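침대 위에 작은 책상 하나 올려놓고, 아이 방 정리 '호무셀' 토른몬트에서 다시 시작

아이 방 정리는 대개 바닥에서 시작해 바닥에서 끝난다. 어른이 무릎을 꿇고 블록과 머리핀과 인형 신발을 쓸어 담는 동안 아이는 어느새 거실로 나가 버리고, 이틀쯤 지나면 방은 도로 제자리다. 토른몬트에서 아이를 키우는 집이라면 한 번쯤 겪어 보셨을 이 풍경을 조금 바꿔 보자는 동네 프로그램 '호무셀(Homusel)'이 12월 들어 다시 문을 열었다. 지난봄에 이어 두 번째이고, 이번에는 서른세 집이 아니라 꼭 33가구라고 안내문에 숫자로 크게 적어 두었는데, 봄에 신청 가구 수를 잘못 읽어 헛걸음한 분들이 있었던 탓이라고 한다.

방법은 듣고 나면 조금 싱겁다. 침대 위에 무릎책상을 하나 올리고, 그 위에 뚜껑 없는 상자를 하나 놓는다. 그러고는 방 안에 흩어진 작은 물건을 그 상자에 들어가는 만큼만 모은다. 상자가 차면 멈추고, 아이와 나란히 침대에 걸터앉아 하나씩 꺼내 보며 어디에 둘지 정한다. 한 번에 한 상자씩이고, 욕심을 내서 두 상자를 늘어놓지 않는 것이 거의 유일한 규칙이다.

왜 하필 침대냐고 묻는 분들이 많다. 호무셀 쪽 설명은 이렇다. 바닥에 펼쳐 놓으면 물건이 자꾸 옆으로 번지고, 책상은 보통 이미 다른 것으로 덮여 있다. 침대는 이불만 한번 펴 주면 금방 넓어지고, 무엇보다 자기 전에는 어떻게든 비워야 하는 자리라 일을 끝까지 하게 된다는 것이다. 듣고 보니 그럴듯해서 기자도 집에 와서 해 보았는데, 밤 열 시가 다 되어 이불 위에 남은 색연필을 보고 있자니 과연 치우지 않을 도리가 없었다.

프로그램은 캐스트우드 생활관 이 층의 마루방에서 여는 설명 모임과, 각자 집에서 하는 정리로 나뉜다. 설명 모임은 한 번에 80분이다. 앞부분에서는 상자에 무엇을 담고 무엇을 담지 않는지 이야기를 나누고, 나머지 시간에는 집에서 가져온 물건 한 봉지를 실제로 풀어 본다. 아이와 함께 와도 되고 혼자 와도 된다. 다만 아이 물건을 아이 없이 버리는 일만은 하지 않기로 서로 약속을 하고 시작하는데, 봄 모임 때 이 대목에서 웃음이 가장 많이 터졌다고 하니 다들 찔리는 데가 있으셨던 모양이다.

상자는 생활관에서 나누어 준다. 르콩트(Lecomte) 거리의 종이 가게가 철 지난 선물 상자 약 400개를 내주어, 올해는 크기와 색을 골라 갈 수 있게 되었다. 너무 깊은 상자는 권하지 않는다고 한다. 깊으면 밑에 깔린 것이 보이지 않고, 보이지 않는 것은 아이가 없는 것으로 여긴다. 길쭉하고 나지막한 것이 좋고, 뚜껑은 처음부터 떼어 두는 편이 낫다. 뚜껑이 있으면 덮어 버리게 되고, 덮으면 정리가 끝난 줄 알게 된다는 이야기에는 고개를 끄덕이는 어른이 많았다.

무릎책상은 집에 있는 것을 쓰면 된다. 아이가 그림 그릴 때 쓰던 것, 아플 때 죽 그릇을 올려 주던 것, 만화 그림이 큼지막하게 그려진 것, 무엇이든 괜찮다. 없는 집에는 생활관에서 빌려주는데 보증금이 4000원이고 돌려주면 그대로 내준다. 쟁반으로 대신하는 집도 있다고 하나, 이불 위에서는 쟁반이 기우뚱하기 쉬워 되도록 판판하고 넓은 것을 찾아 보시라는 당부가 있었다.

막상 모아 보면 상자에 들어가는 것은 참 여러 가지다. 인형과 인형 옷, 머리끈, 장난감 부속, 작은 주머니, 짝을 잃은 양말, 어디서 떨어졌는지 모를 단추. 봄에 참가한 집들의 기록장을 생활관에서 모아 두었는데, 가장 자주 나오는 말이 "이게 여기 있었네"였다고 한다. 잃어버린 줄 알고 새로 산 물건이 같은 상자에서 나란히 나왔다는 집도 있었고, 할머니 댁에서 한참 찾던 열쇠가 인형 가방 속에서 나왔다는 집도 있었다.

정하는 순서도 어렵지 않다. 먼저 지금 가지고 노는 것을 골라 아이가 스스로 자리를 정한다. 다음으로 고쳐야 하는 것, 빨아야 하는 것을 따로 뺀다. 남은 것 가운데 아이가 망설이는 물건은 다시 상자에 넣어 다음번으로 미룬다. 세 번을 미루고도 한 번도 찾지 않았다면 그때 가서 보내 줄 곳을 의논한다. 인형처럼 얼굴이 있는 물건은 유난히 보내기 어려워하는 아이가 많아서, 생활관에서는 서두르지 말고 한 계절을 더 데리고 있어도 좋다고 안내한다.

보내기로 한 물건은 생활관 입구의 나눔 선반으로 모인다. 봄에는 선반이 금세 넘쳐 신발장 위까지 자리를 빌려 썼다. 이번에는 칸을 늘리고, 천으로 된 것과 딱딱한 것을 따로 놓도록 표시를 붙였다. 인형 옷은 인형과 떨어지지 않게 작은 봉투에 함께 넣어 오면 좋겠다고 한다. 선반의 물건은 참가하지 않은 주민도 필요한 만큼 가져갈 수 있는데, 정리하러 온 아이가 남의 집 인형을 안고 돌아가는 일도 적지 않아 이쯤 되면 방이 줄어드는지 느는지 모르겠다는 우스갯소리도 나온다.

생활관은 이번에 정리 기록장도 조금 고쳤다. 봄에 쓰던 것은 칸이 너무 많아 첫 장만 채우고 만 집이 대부분이었다. 새 기록장에는 날짜 칸과 그림 칸, 한 줄 적는 칸만 있다. 글씨가 아직 서툰 아이는 그림만 그려도 되고, 그리기 싫은 날은 그냥 넘겨도 된다. 다 채우지 못했다고 눈치를 주는 사람도 없으니 편하게 받아 가셔도 좋겠다.

신청은 캐스트우드 생활관 일 층 안내대에서 받는다. 문은 아침 아홉 시에 열고 저녁 여섯 시에 닫으며, 점심때에는 잠시 자리를 비우니 조금 비켜서 오시는 편이 낫다. 설명 모임에 오실 때는 집에서 굴러다니는 작은 물건을 한 봉지 담아 오시면 된다. 일부러 골라 담지 말고 소파 밑이든 침대 옆이든 손에 잡히는 대로 담아 오시는 것이 가장 좋다고 한다. 르콩트 거리 쪽 계단은 보수 중이어서 유모차를 끌고 오시는 분은 뒷마당 쪽 경사로로 들어오셔야 한다.

모임이 끝난 뒤에도 상자는 돌려주지 않아도 된다. 봄에 받은 상자를 여태 침대 옆에 두고 쓰는 집이 여럿이고, 모서리가 닳으면 안내대에서 새것으로 바꾸어 준다. 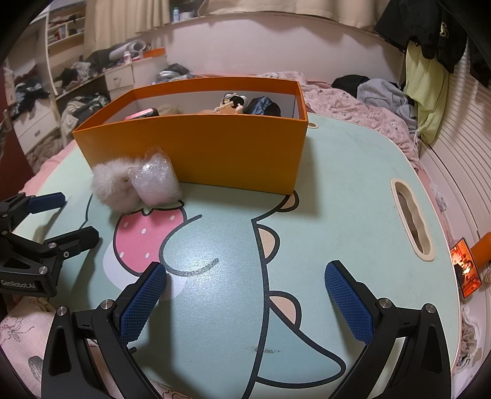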